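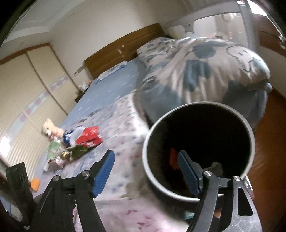

Round black bin, bedroom

To: residence-services list
From: Office of Residence Services, Flincombe
Date: 10 August 2025
Subject: Re: Room waste collection, Baremwood and Escobar House

Dear colleagues,

The Office of Residence Services thanks Bimla Uniyal for the message quoted at the end of this posting. Several of the points raised have also come to us from the Escobar House front desk, and we are replying to the full list so that both buildings work from the same text. The answers are given in the order in which the questions were asked.

Collection from bedrooms

From the start of the fall term, staff will no longer enter bedrooms to empty bins. Residents of Baremwood and Escobar House will carry their own waste to the collection room on their floor. Suites that share a kitchen may agree among themselves who does this, and the office does not need to be told of the arrangement. The housing agreement already allows for the change, and no new signature is required from residents who renewed in the spring.

Residents with an approved access accommodation are not affected. Their bedroom collection continues on the present schedule, and the resident need not apply again. Where a resident moves from one building to the other, the accommodation moves too. Desk staff should check that it appears on the new room record before handing over the key.

Bins supplied with the room

Each bedroom is supplied with one bin, which is listed on the room inventory and stays with the room. Bins may be of different shapes and colors, as they were bought at different times. A resident who prefers to use a personal bin may do so, provided the supplied bin is kept in the room. Please do not accept supplied bins at the front desk for storage. We had a large number returned this way last year, and many could not be matched to a room afterward.

A bin that is cracked or missing at move-in should be noted on the inventory form. There is no charge to the resident when it is noted within 10 days of arrival. After that, the usual replacement charge applies, and the desk may waive it only with written approval from this office.

Liners

The question of liners took longer to settle than we expected. The office has ordered 500 rolls in the small size, to be divided between the two buildings according to the number of occupied bedrooms. Each resident may take 2 rolls at check-in. Further rolls will not be given out, and residents should be told politely that they are sold at the Flincombe campus store.

Liners are required for general waste. They are not to be used for paper or cardboard, which should be placed loose in the marked containers in the collection room. The hauler has asked us to be firm on this.

Collection rooms

Collection rooms will remain unlocked at all hours. The doors at Baremwood are heavy and several close too quickly. Work orders have been entered in Geso for each of them, and building staff can follow progress there under the heading for common areas. Please do not prop the doors open while waiting for the repair. They are fire doors, and a propped door will be recorded as a finding if the inspector sees it.

Batteries, light bulbs, and small electrical items are not accepted in the collection rooms. Both front desks have a container for them. Furniture, rugs, and mattresses must be reported in Geso as a bulky item, with the floor and room number given. Items left in a hallway without a report will be removed, and the cost may be charged to the suite.

Notices to residents

A one-page notice is being printed and will be delivered to both desks before move-in. The wording should not be altered locally. Translations are available from this office on request. Building staff are welcome to post the notice in kitchens and laundry rooms, but we ask that it not be taped to bedroom doors, where it has damaged the finish in the past.

The arrangements will be reviewed in December, after the residence halls close for the winter break. Comments received before then will be kept and read together. Urgent matters, such as leaks or pests, should continue to be reported by telephone and not through this list.

Office of Residence Services
Flincombe

On an earlier date, Bimla Uniyal (Baremwood) wrote:

> Dear all,
>
> I am writing on behalf of the Baremwood desk regarding the
> change to room waste collection. Our staff have begun to
> receive questions from returning residents and we would be
> grateful for written guidance before move-in.
>
> In particular, we would like to know:
>
> Whether bedroom collection ends for everyone, or whether
> residents with accommodations keep the current service.
>
> Whether residents may hand in the bin supplied with the
> room if they bring their own. We have very little storage
> behind the desk.
>
> Who pays for liners, and how many each resident may have.
>
> Whether the collection rooms will be locked at night. The
> doors on the upper floors are also hard to manage with
> both hands full, and one resident has complained of a
> bruised arm.
>
> What we should say to residents about old rugs and
> furniture. These tend to appear in the hallways during the
> first days of term and we are never certain who is meant
> to remove them.
>
> Lastly, if a notice is to be posted, could it be the same
> one in both buildings? Last year the Escobar House version
> gave different hours from ours.
>
> With thanks,
> Bimla Uniyal
> Baremwood front desk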